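Speaker notes - finger pads, cameras, and what pants taught us
Slot is 20 minutes, leave five for questions. Clicker is flaky, stand near the laptop.

Opening

Hi, I'm Jingyi Du, I work on the hand-held side at Wustgate. Say the name of the talk once and move on. Don't do the history of grippers. They had the history of grippers at 9 a.m.

What I want to cover: we compared two finger pads and two camera setups on one boring job, folding clothes on a bed. Same hand-held body for all of it. No arm until the last part.

Why clothes on a bed - soft thing on top of soft thing. On a table the pads hit something hard and stop. On a mattress you push, the mattress gives, the cloth goes down with it, and you've closed on air. Everyone in the room who has tried it will nod. Wait for the nod.

The two pads

Deltport pad: stiffer, flat face, thin. Goes under an edge well. Slips on shiny fabric.
Ziner pad: softer, bends when you squeeze, grabs more. Thick at the tip so it shoves the cloth ahead of it before it bites.

Pass both around NOW, not later. Last time I forgot and got asked for them during the numbers. Get them back this time.

Say clearly: these are not bad pads. Both were made for boxes and bottles. We are using them wrong on purpose.

How we ran it

Homes, not the lab. People's own beds, own laundry. Rule was don't tidy up first. If there's a blanket in the way it stays in the way.

One try = reach, pinch, lift, fold over, let go. If the cloth drops before the fold is done it's a miss. If you need a second pinch it's a miss too. We argued over that one for a whole afternoon, if somebody asks, yes it's harsh, and it's the same harsh for both pads.

743 tries in all. 254 of them were pants. Pants get their own section becuase they broke most of what we thought we knew.
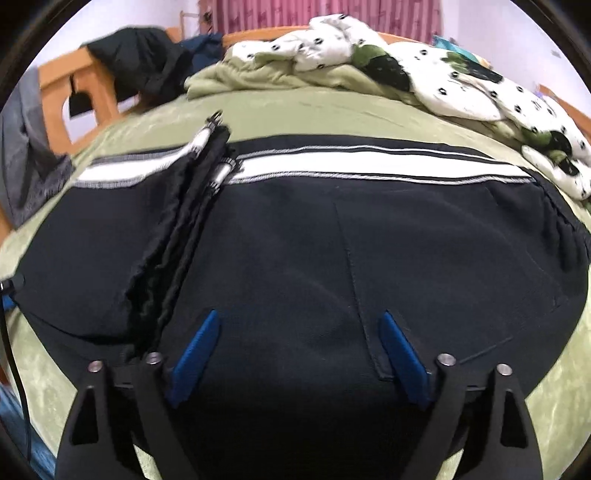 Wustgate Hand Tools Group / Grasping and Fixtures

Pants

Leave the slide up for this whole section. Black track pants on a green sheet, point at the waistband first. White stripe, easy to see, easy to aim at. Everybody aims at it. Then point down between the blue pads - dark cloth, in shadow from the gripper itself. That's the camera problem in one slide, come back to it.

Waistband is the thick part. Stiff pad does fine there, soft pad does fine there. Not interesting, say so and go on.

Legs are where it splits. Single layer of slick cloth lying flat, nothing to get hold of. Deltport pad slides over it. Ziner pad pushes up a little wrinkle and then catches the wrinkle. So the fat tip we complained about in the first week is the thing that makes it work on flat cloth. Slow down here, this is the main result.

But - wrinkle has to have somewhere to go. If the cloth is pulled tight under its own weight, no wrinkle, no grasp. Hanging off the side of the bed is the worst case. Both pads bad.

Drawstrings. Point at the two white ends with the metal tips, up by the ridge of bunched cloth. Pads close on a string, feels like a good grasp, force reading looks like a good grasp, lift and you've got a string. We started marking string grasps as their own kind of miss in November. Before that they're mixed in with the rest and I can't pull them back out. Own up to it, don't wait to be asked.

Ridges and folds: best place to pinch, for either pad. People find this out by themselves in a few tries and start going for the bunched part every time. Good for the success rate, bad if you want the tool to learn flat cloth. We had to tell people to leave the easy bunch alone on half the tries.

Cameras

Setup A: wide lens looking down past the fingers. You get the pads, the cloth and a good bit of the room. Dark round border, you lose the corners, that's fine, didn't miss them.
Setup B: narrower lens, closer in. More detail on the weave. Loses the waistband as soon as you get close, and then you can't tell which way the pants are facing.

I wanted B to win. I'd spent the money on B. A won, for us, for big floppy things. For socks B might be better, we only did a few, don't quote a number.

Black on black: back to the slide if I moved off it. Fingers are black, pants are black, gripper throws a shadow on top. The blue on the pads helps more than I expected. With the contact edge in a color you can see where the finger stops and the cloth begins. We had one set of pads in dark gray and scrapped it after a day.

Exposure - auto was a mess with a pale comforter at the top and dark cloth below. Lock it for the cloth. The rest of the room can blow out, who cares.

Small light on the body: tried it. Fixed the shadow, put a shine on slick fabric that was worse than the shadow. Turned down low it was ok. I'd like to hear from anybody who has done this better.

Controller bit (keep this SHORT, two minutes)

Same motions on an arm with the Barbu controller. 100 tries, pants only, both pads. Two things only:

First, squeeze speed matters more than squeeze force. Slow close lets the wrinkle form. Fast close skips over the top. People do the slow close without thinking, the controller default doesn't.

Second, pushing down. A person eases off when the mattress starts to give. Arm in position mode keeps going till it gets where it was told. We set a soft limit on the way down and most of the air grasps went away. Most. Hanging legs still bad.

If someone asks for the per-pad split on the arm: on the backup slide, go to it, don't do it from memory like last time.

What we'd change

Pad with a stiff tip and a soft face. Stiff to get under, soft to catch. First one is printed, it's ugly, it's in my bag, show it if there's time.
Rougher surface near the tip only. Rough all over snagged on knits and somebody's sweater got pulled. We bought them a new sweater.
Mark string grasps from day one.
Lighter body. After an hour of folding your wrist knows all about it.

Questions I will get

Why not suction - tried once on cotton, air goes right through it. Next.
Why homes - beds in labs are too neat, and everybody owns one towel.
Is the data out - not yet, waiting on the people whose bedrooms they are. Don't promise a month.
Would you buy the Ziner pad again - yes for cloth. For thin edges, the Deltport one. Keep both in the box.
Did you wash the pads between homes - yes. Soap and water. Alcohol made the soft ones tacky and tacky pads grasp better, so thats three sessions thrown out.

Closing slide is just my email. Collect pads. Unplug the adapter, it's the shared one.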